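Basketball gear at home: what I'd skip, and the little I'd keep doing

Every fall the same advice goes around about looking after basketball stuff. Freeze your shoes. Wipe the ball with milk. Wash the jersey inside out in vinegar and never, ever use the dryer. I have two kids who play and a husband who thinks he still does, so I've tried most of it in my own laundry room and garage. A lot of it is nonsense. Some of it works for reasons other than the ones given.

The ball

Leather balls and rubber balls are different animals, and most tips pages treat them the same. A rubber outdoor ball can take a bucket of warm water and dish soap. Scrub it with an old vegetable brush, rinse it, let it sit in the shade. Done.

A leather or composite ball wants a damp cloth and nothing more. I bought a bottle of Flesico ball cleaner for 13 dollars after Fergal Duggan, who coaches my younger one, swore by it. I cleaned half a ball with it and the other half with a cloth and a drop of dish soap. After they dried I asked three people to tell me which half was which, and they guessed. The bottle is still under the sink if anybody wants it.

As for the milk, please don't. I can't think of a kinder way to put it.

Pumping it up

Wet the needle. This is the one old tip I'll defend without any argument. A dry needle can tear the valve, and then you own a ball that goes flat between breakfast and practice. A drop of water is enough. Cooking oil gets suggested a lot and I'd leave it alone, as it makes a gummy ring that picks up dirt.

Most balls have the pressure printed near the valve, often 7 to 9 pounds. A cheap gauge is worth having. The drop test (let it go from shoulder height, see if it comes up to your waist) is fine for the driveway, but it tells you as much about your garage floor as it does about the ball. 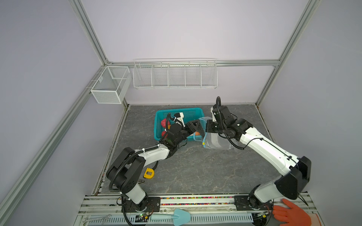 Balls also go soft in the cold. If yours lives in an unheated garage and feels dead in March, bring it indoors for an afternoon before you add air. I overfilled two of them before I learned to wait.

Shoes

The freezer trick does not kill the smell. It makes the smell cold. Mine came out after a night next to the peas, and by the second quarter of the next game they were exactly as bad as before. Bergþóra Ravn, who runs the summer league here, told me she got the same result and lost a drawer of freezer space for it.

What helps is dull. Take the insoles out. Loosen the laces all the way down and pull the tongue forward. Stuff the shoes with newspaper, and change the paper after an hour when it has soaked up the worst. Keep them off the radiator, where the glue can let go. Baking soda does a little, if you remember to knock it out before the next game. I have forgotten twice.

Sole grip is another one. People sell sticky mats and sprays and I've seen a courtside mat priced at 139 dollars. For home use, a damp rag across the soles gets the dust off. Wearing the shoes only indoors does more than any of it - nobody likes that answer, my kids least of all.

Jerseys and numbers

Inside out, cold water, mild detergent, hang to dry. Fine, I agree with the tips pages here. Where I part ways is the vinegar. Half a cup in the rinse might help with odor on plain polyester, but I saw no difference across a whole season, and I'd want to check with whoever printed the numbers before making a habit of it.

Skip the fabric softener. It leaves a film, and the film hangs on to sweat.

If a number starts to peel, an iron on low with a cotton dish towel over it will sometimes press it back. Sometimes. On one Binar practice top it worked for 17 days, and then the seven came off in the wash and stuck to a sock.

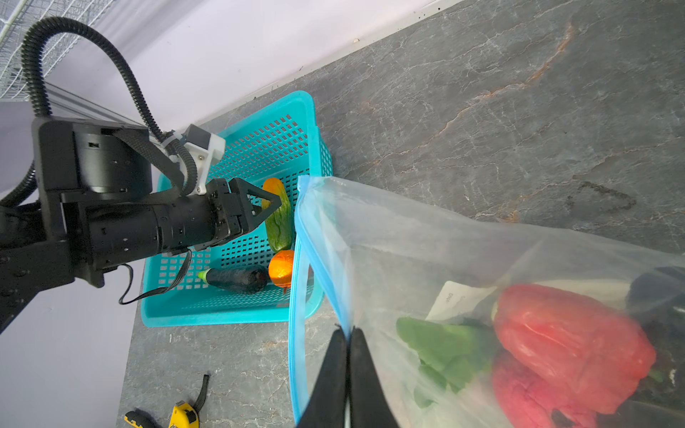 Can I put a knee sleeve in the washing machine?
Check the tag first, but most neoprene sleeves do better in the sink with cool water and a little mild soap. Squeeze the water out without wringing, and dry the sleeve flat, away from heat.

The driveway net

Nylon nets rot in the sun. The "all-weather" ones rot a bit more slowly, as far as I can tell, and cost twice as much. Bart Bosman down the street takes his down for the winter and has had the same one for years, so perhaps there's something to that. I leave mine up and buy a cheap one each spring.

Check the bolts on the backboard while you're up the ladder. Rust shows first on the underside of the rim bracket, where you won't see it from the ground. A stiff wire brush and a coat of outdoor metal paint will hold it for a while - don't believe the can about how long.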